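Search this site
Type and press enter

Can a machine clear the table yet?

2019-07-09 by Pylyp Melnychuk
2 min read

I get asked this more than anything else, usually by people who have just washed up.
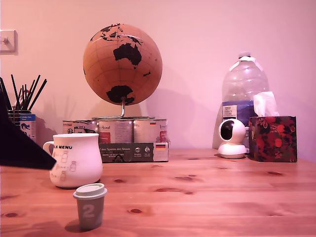

My answer is still no, at least for an ordinary home. A machine can pick up one thing it has been set up for, in good light, and put it down somewhere else. I have seen that done well. Clearing a table means mixed things: a mug with a handle, a clear plastic jug, a tissue box, pencils or straws in a pot. Each wants a different grip. Clear plastic is hard for a lot of cameras to judge, and a tissue gives way as soon as you touch it.

Then there is deciding what should move at all. A mug goes to the sink. A globe stays where it is. My sister Halyna knows that without thinking, and you would have to tell the machine.

Shop floors are further on. At Zhuravel in Protamstead they pack 3,385 boxes on a normal day, all one size, and the arm there does most of the lifting. Arsen Bilyk runs that line and still keeps two people on it for the odd shapes.

I would pay 2,000 pounds for something that cleared the table every night and broke nothing. I'll look again in September, when Rorka say their new hand will be ready to try.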